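Clearing the Table, April

I finally got around to writing up the after-lunch cleanup. If you've been following along, you know I have a thing about dishes (the bright ones especially!) and that Woo-jin Hwang and I have been arguing for months over the right way to clear a table. He scrapes everything first and then stacks. I grab the cups and worry about crumbs later — he thinks that's barbaric. We feed 8 people most days, so it adds up. Click through, and leave a comment if you have a side.
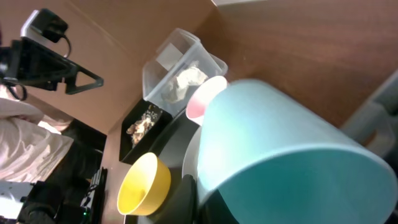 Should you nest plastic cups while they're still wet?
I'd let them drain on their own first, rims down, for around 20 minutes, and only nest them when the insides feel dry. Stacked damp they stick together and start to smell, and then you're washing them all over again.

The teal cup is my favorite, and I love it near that yellow bowl. I'm a sucker for the little white one with the pink inside too, even though it holds about two sips of anything.

Crumbs are the part I hate. Woo-jin knocks them into a bin with crumpled paper and wipes afterward, and I've come around to doing it his way on rice days, when the grains get everywhere and dry on like glue.
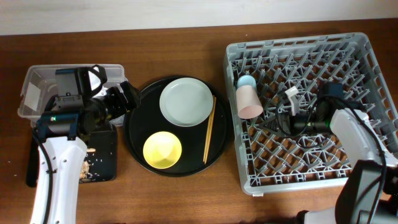

Yellow bowl and pale gray-green plate on the round black tray, dish rack over to the right.

More next time, once I've gone through the rest of the folder — there are a lot of bowls in there.

Posted by Casimiro Cordero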